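Home Animals Space How Stuff Is Made Games Ask Us

We use cookies to remember your favorite pages. OK No thanks

Why Do You Have Joints?

Stand up and try to walk across the room without bending your knees. Go on, I'll wait! You probably looked like a penguin in a hurry. Now try scratching your nose with your elbow locked straight. Impossible, right?

A joint is a place where two bones meet, and a newborn baby, a grandma and a soccer star all use theirs all day long. You use joints to chew toast, tie your shoes and turn your head when somebody calls your name.

Different joints do different jobs. Your knee and your elbow are mostly hinge joints. They work like a door, swinging one way and then back again. Your hip and your shoulder are ball-and-socket joints, and they are the champions of moving around! The round end of one bone sits in a hollow in another bone, so you can swing your arm forward, backward, out to the side and in a great big circle.

Then there's the pivot joint. You have one at the top of your neck, and it lets you shake your head when someone offers you cold spinach.

So why don't your bones grind together? The ends are covered with cartilage – a smooth, slippery layer that's a bit squashy. (Feel the tip of your nose. That's cartilage too, but a different kind.) Most of your moving joints also have a slick liquid inside, called synovial fluid. It's a little like raw egg white. Gross, but brilliant! Strong, stretchy bands called ligaments hold the bones together so they don't wander off.

What about that popping noise when people crack their knuckles? Tiny gas bubbles in the fluid have a lot to do with it. Scientists are still arguing over the details, so maybe you'll be the one to settle it.

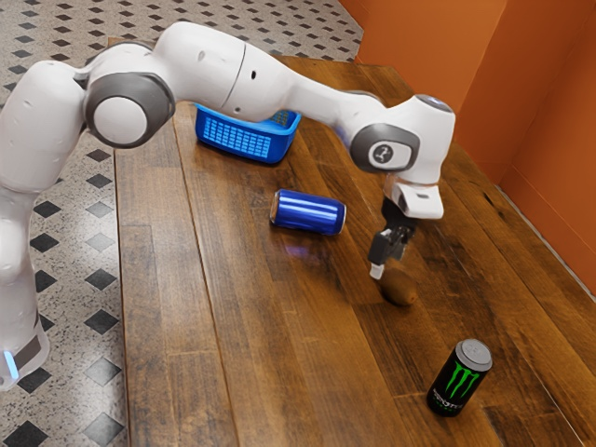

A long white arm with joints of its own, including a big round one at the shoulder.

Try it! The Stiff Arm Snack

You need a cardboard tube, some soft tape, a friend and a cracker. Slide the tube over your friend's elbow and tape it gently to their sleeve, never to skin. Ask them to eat the cracker with that hand. Helmi Niskanen tried this with her class in January and there were crumbs in everybody's hair.

Then swap over. Which is harder, eating or putting on a hat? Draw your funniest attempt and stick it on the fridge.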